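Slide 6. Bench layout and the scooping task

Arm is the Prorkell kit, assembled in the shared workshop at Holanda. Arvid Lindholm did the wiring, I did the mounts. Skip the parts list unless someone asks.

Base bolted through the tabletop, four bolts. First version used clamps and drifted. Recalibration after every session, so we gave up on clamps in January.

Controller loop: 571 Hz measured, against the 2000 we had planned for. Bottleneck is the serial bus. Say this plainly, it comes up in questions.

Wrist camera: fixed exposure. Auto exposure hunted on the white table. Clear glass is still the hard case for depth, so the grasp point is set from the color image.

Slide 7. Wrist view (leave up while talking)
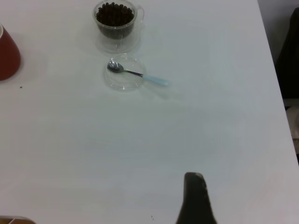 Wrist camera view: coffee beans in the glass cup, spoon resting on the clear dish, gripper finger at bottom.

Point out the spoon handle. It extends past the rim of the dish, and we grasp there. Light blue plastic, easy to segment.

Next: Leopoldo's fingertip pads, slide 8.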